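Black counters and a purple cloth: Birthe Ingvarsson on keeping a small bathroom clean
Interview by Piyumi Uddin 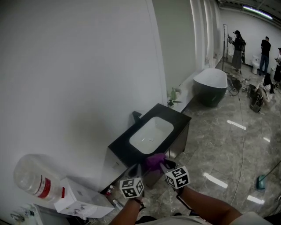 Birthe Ingvarsson has cleaned other people's bathrooms for 18 years, first in hotels and then in private homes, and she still begins with the part of the room most people forget. I had expected her to speak about the toilet or the shower glass. Instead she spoke for a long time about edges. "People wipe the top and they are happy," she told me. "Then you bend your knees a little and look at the front of the counter, and there is a whole history there." She likes a crumpled cloth for this work, like the purple one against the front of the vanity here, and she does not fold it into a square as I was taught by my mother. A folded cloth, she says, slides over the edge, and a crumpled one goes into it.

We met at the kitchen table of her unit, with tea and a plate of ginger biscuits that she did not let me refuse. She now works for herself, under the name Lalitz, and has 2 people working with her, Ngan-ling Shih and Sum-yee Hsieh. Ngan-ling was also at the table for the first half hour, and corrected her several times.

I asked first about the colour black. So many new bathrooms have a black counter, a white basin and a black tap, and I wanted to know if it is a good idea. Birthe laughed before I had finished the question. "It is beautiful on the day you choose it," she said. "White hides the toothpaste and shows the hair. Black hides the hair and shows the toothpaste, the soap, the water, your fingers, everything." Her own bathroom has a beige counter from the previous owner and she has no plan to change it.

For customers who already have the black one, her advice is modest. Use a damp cloth first, with very little product, and then a dry cloth immediately after. The second cloth is the important one. "The mark you see is mostly what was in the water," she said. "If you let it dry by itself, you have done half of the job and it will look worse than before." Here Ngan-ling said that it depends very much on the suburb, and they discussed for some minutes which suburbs have hard water. I did not manage to write all of it down.

About the tap they agreed. When it stands at the back of the counter, close to the wall, there is a narrow strip behind it that the hand does not reach comfortably. Birthe puts one finger inside the cloth and pulls it through from left to right, then back again. She never uses a scouring pad on a black finish. She did it once, in her second year, and paid for a new tap from her own wages.

The basin is in her opinion the easiest thing in the room. Rounded corners are a gift, she said, and she would make square ones illegal if somebody would give her the power. She leaves the drain for the end, and cleans around it with an old toothbrush that she keeps in a separate bag, marked with red tape so that it is never confused with anything else.

I wanted to know what she thinks of bottles on the floor and on ledges. My own bathroom has many, and I confess I hoped for a kind answer. "A bottle standing somewhere is not dirt," she said. "But under each bottle there is a ring, and the ring is dirt." She does not ask her customers to own less. She asks them to put everything in one box before she comes, any cardboard box, so she can lift it once and not pick up every small thing separately. One regular customer, Hsiu-ying Cheung, does it each time and even writes on the lid which bottles are empty. "I would clean her house for free," Birthe said, and then she asked me to write that it was a joke.

And the cabinet below? She wipes the side panels from the top down, because drops run down from the counter and dry there in lines. On a dark grey cabinet these lines are pale and easy to find with a torch held low. If there is a label on the panel she goes around it, and she never removes one without asking. A label can have a number on it that the owner will want when a hinge breaks.

Her cloths are washed at 60 degrees without softener, she told me, as softener leaves something on the fibres and then they push the water around. Purple is for basins and counters, yellow is for the toilet and nothing else. Sum-yee introduced this system when she joined, after a bad week with a bucket of cloths that were all blue.

Before I left I asked how long a person should spend on a vanity at home. Birthe looked at Ngan-ling, who said four minutes. Birthe said six, if you do the front edge. Then she wrapped the rest of the biscuits in paper and gave them to me for the tram.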